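Stircombe Weekly
Home » Town & Trade » Talking Shop
Filed Monday

Talking Shop: the woman behind the counter at Hivgate

She is late and so am I. We meet at the side door of Hivgate, the repair shop on Olvera Street that used to be a shoe store and before that a bakery, and she is holding two coffees and a ring of keys with a rubber duck on it. One coffee is for me. Good start.

She doesn't want her name in the paper. "Put the shop's name. People know where I am." Fine. So this is the owner of Hivgate, fourteen years in the trade, nine of them at this address, on fixing phones and why she thinks most people should be doing less of it and sooner.

First thing she does is unlock the front and flip on the lights. Second thing, she checks the drop box. Three padded envelopes and somebody's library book. "Happens every week. The library's slot is next door and it looks the same as ours. I walk them over at lunch."

I ask how she got into it. Short answer, a cracked screen and no money. Long answer takes most of the coffee.

"I was working nights at a packing plant, I dropped my phone on the loading dock and the quote to fix it was more than I paid for the thing. So I bought a screen online and a little screwdriver set and I did it on my mother's ironing board. Took me five hours. I tore a cable. Bought another cable. Did it again." She kept that phone for years. Then people at the plant started asking.

Her first invoice book is still under the register, she pulls it out to show me. Job number one is a battery, paid partly in tomatoes. The numbering stopped at 1191 when she went over to the computer. She misses the book. "You could see your handwriting get worse in December."

What comes in most? She doesn't even think.

"Batteries. People say screens, and sure, screens. But a battery is the thing that makes somebody hate their phone. It dies at lunch, they think the whole phone is finished, they go buy a new one. And it was a part. One part." She says she has the same conversation at the counter all day long and has stopped trying to make it sound fresh.

She tells people to ask three things before handing a phone to any shop, hers included. Does the price include the labor. What happens if the repair fails. Will anybody need the passcode, and why. "If they get huffy about the passcode question, walk out. I need it sometimes, to test the touch and the camera, but I'll tell you when and you can stand there and watch me."

Water is her least favorite. She has views on rice.

"No rice. Please. I've picked rice out of charging ports with a dental tool. Turn it off, don't charge it, bring it in. Don't shake it either. Everyone shakes it." A customer last May brought one in still in the bag of rice, and the rice had been seasoned. She ate lunch at her bench that day and says it smelled great.

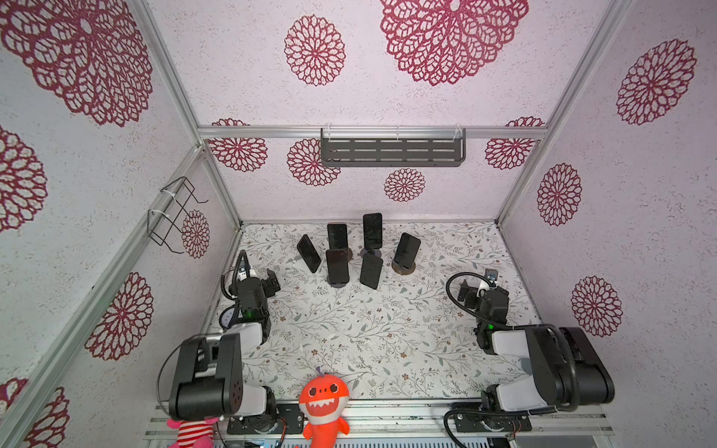
On old phones in drawers

This is her big subject and she gets louder. Everybody in Stircombe has a drawer, she says. Old phones, dead phones, a phone with a kid's first videos on it that nobody has backed up.

"I had a man come in with a shoebox. He wanted the photos off one phone and he didn't know which one. So we charged every single one. It took most of two days and it was the last one, of course it was. He sat on that stool and cried and then he asked if I wanted the shoebox."

Her advice is plain. Charge them once, while they'll still take a charge. Get the pictures off onto something else, and then a second something else. Sign out of the accounts. Only then wipe it. People do it in the wrong order, she says, they wipe first becuase it feels responsible, and then they remember the voicemails.

And a swollen battery, one where the back is lifting or the screen is popping up at one side? Don't press it flat, don't charge it, don't put it in the trash. "Bring it to a place that takes batteries. Call first. I take them. Put it somewhere away from the curtains in the meantime."

On parts and prices

I had wanted to ask about prices since my own phone is in bad shape and I was hoping for a hint. No hint. She did walk me through how a quote gets built, though. The part, her time, the glue and seals ("nobody thinks about the seals"), and a bit put aside for the ones that go wrong.

They do go wrong. Her worst was a tablet belonging to a church choir. She put a screw back in the wrong hole, a too-long one, and it went right through something it should not have gone through. She bought them another tablet. She has the screw taped to the wall over her bench, with the date and the word LONGER in marker.

She orders from a few suppliers and switches when quality drops. For a while she used a cheap screen brand called Skidex and liked them fine until a batch came in with a yellow tint. "Everybody's photos looked like the seventies. One lady preferred it. I had to talk her out of keeping it."

Does she tell people when it's not worth fixing? All the time, apparently. If the board is gone and it's an old model she'll say so and not charge for the look. "I lose the job. Then they send me their sister."

On training somebody

She'd like to hire. Has tried. The last trainee was good, quick hands, left for dental school. Before that a retired watch repairer who was wonderful with screws and couldn't stand customers. He lasted through spring.

What she looks for is somebody who puts things down in order. She gives every applicant a dead phone, a mat and a screwdriver and goes off to make tea. When she comes back she doesn't look at the phone, she looks at where the screws are. "If they're in a pile, no. If they drew a little map, I'm interested. If they drew a map and they cleaned their glasses first, I'm basically doing the paperwork."

She ran a Saturday class last fall in the back of the hall on Mill Lane, battery swaps only, bring your own broken phone. Full both times. Someone's grandmother finished first and went around helping the others. There may be another one, depending on the hall and whether she can get enough mats.

On the building

We are nearly out of time, there's a guy at the door holding a phone up to the glass, and she waves him in and keeps talking to me while she looks at it. Charging port. Lint. She hooks it out, plugs the phone in, hands it back, no charge. He tries to pay her anyway and she points at the jar for the animal shelter.

The building is old. The stone over the back door says 1773, though she's been told the stone came off some other building and got moved here, so who knows. The floor slopes. Anything round rolls to the front window, and after closing she goes along the baseboard with a magnet on a stick and picks up the day's screws.

"I should level it. I'd miss the screws, though, I get a good handful."

Does she have a new phone herself? She laughs and takes it out of her apron. Scratched all over, a chip at one corner, third battery. It works fine. She has been meaning to change the screen since before Christmas.

Hivgate is open from nine in the morning, closed for lunch when she remembers to eat it. Drop box is the green one. The library's is the one on the left.

Got someone we should talk to for Talking Shop? Leave a note at the Weekly's front desk.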